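Workshop Practice, Unit 3: Surface finish and flatness
Last updated: November
Print this page | E-mail this page

Tutor: Remzi Uysal

Most faults in a finished metal part start with the face it was clamped on. Before marking out, check the face against the surface plate and note any high spots in your logbook.

Grit order for hand finishing is 360 first, then 2000. Do not skip to the fine paper to save time, as it will polish the tops of the coarse scratches and leave the rest. Wipe the work between grades and change the water. Allow 40 minutes per face.

A straight grain comes from strokes in one direction. Moving the work in small circles or figures of eight gives a mixed pattern, which shows handling marks less and spreads the wear more evenly over the paper.
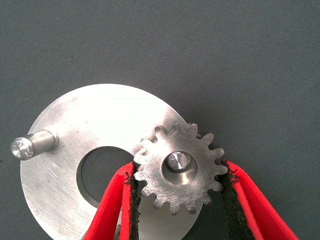

Flatness and finish are separate things. A dull face can be flat and a bright one can be well out, so measure both and record them in separate columns. Use the Schmieder gauge for flatness and the comparison strips for finish.

Reading for next time: handout 14, Lapping.

Contact: workshop office | Copyright Wostora College | Back to top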